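## 4. Putting in the filter

By now you should have the box unpacked, the bracket on the cabinet wall, and the old newspaper down. If you skipped the newspaper, go back and get some. I've fitted the Flolberg under five sinks now and every one of them dripped on me at some point.

I wrote this section after Hendrik Van der Merwe called me from under his own sink with the folded sheet that comes in the box. That sheet has arrows and no words. Mine has plenty of words, sorry!

### 4.1 Shut the water off

1. Find the cold valve under the sink. It's nearly always on the right, but follow the hose up to the faucet and make sure.
2. Turn it clockwise until it stops. Snug is fine, don't lean on it.
3. Open the faucet on cold and leave it open until it quits running.
4. Put a bowl under the valve before you loosen anything.

**Note:** Old valves sometimes won't close all the way. If yours still trickles after a few minutes, shut off the main for the house and do the job like that. Then put a new valve on your list.

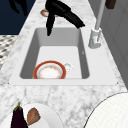

While the line drains, lay out the small parts. You want the Fasteo tee (stamped 2053), the two short lengths of white tube, the four plastic clips, and the cartridge itself, still in its wrapper. The cartridge stays wrapped until 4.4. I know it's tempting — mine rolled through a patch of cleaning powder the first time and I had to buy another.

### 4.2 Fit the tee

1. Unscrew the faucet hose from the cold valve. Have the bowl ready.
2. Check for a rubber washer in the end of the hose. If it's cracked, use the spare from the little bag.
3. Screw the tee onto the valve by hand. It should spin on easily. If it fights you, it's crooked, so back it off and start over.
4. Screw the hose onto the top of the tee.
5. Give both nuts a quarter turn with a wrench.

**Caution:** Stop at a quarter turn. The nuts are plastic and they split if you keep going, and the split may not show until the water's back on.

No plumber's tape on this joint. The washer does the sealing. People who've done a lot of shower heads (me) reach for the tape without thinking, and all it does here is keep the nut from seating.
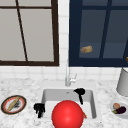
### 4.3 Cut and push the tubes

The tubes come longer than you need. Hold one between the tee and the bracket, let it make a lazy curve, and mark it there. A tight bend will kink in the end, usually when you shove the dish soap back in.

1. Cut straight across with a sharp knife or a tube cutter. Scissors squash the end.
2. Push the tube into the tee. You'll feel it stop, then give it another firm push and it goes a bit deeper. That second push is the one that counts!
3. Tug it. It shouldn't come out.
4. Slide a clip behind the collar.
5. Do the same at the filter head. **IN** goes to the tee and **OUT** goes to the drinking tap.

If you get them backward, the water still runs, only it's slow and tastes like pencils. Press the collar in, pull the tube, and swap. No harm done.

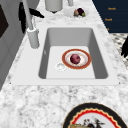
### 4.4 Load the cartridge

There are two kinds that fit. The 2078 is the plain carbon one and it's what I use. The 3827 is taller and also handles scale, so if your kettle goes chalky it's the better pick. Check that you've got room under it, though, as it needs to drop clear of the head when you change it.

1. Wash your hands and unwrap the cartridge.
2. Wet the two O-rings with tap water. Skip cooking oil or petroleum jelly.
3. Line up the arrow with the open padlock, push up, and twist to the closed padlock.
4. Write today's month on the sticker and put it where you'll see it. Mine says April.

### 4.5 Turn it back on

1. Close the drinking tap.
2. Open the cold valve slowly, halfway.
3. Wipe every joint with a dry paper towel and look at the towel. It shows a weep long before you'd see a drip.
4. Open the valve the rest of the way and wipe again. 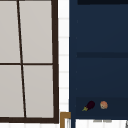
5. Open the drinking tap and let it run for ten minutes. You'll get spitting, then gray water, then clear. The gray is carbon dust. I save it for the houseplants.

**Note:** Cloudy water in the first day or two is usually tiny air bubbles. Fill a glass and let it stand. If it clears from the bottom up, that's air and you can drink it.

Leave the newspaper down overnight and check it in the morning. If there's a wet spot, go back to the joint straight above it and redo the push from 4.3. Cartridge changes are in section 5.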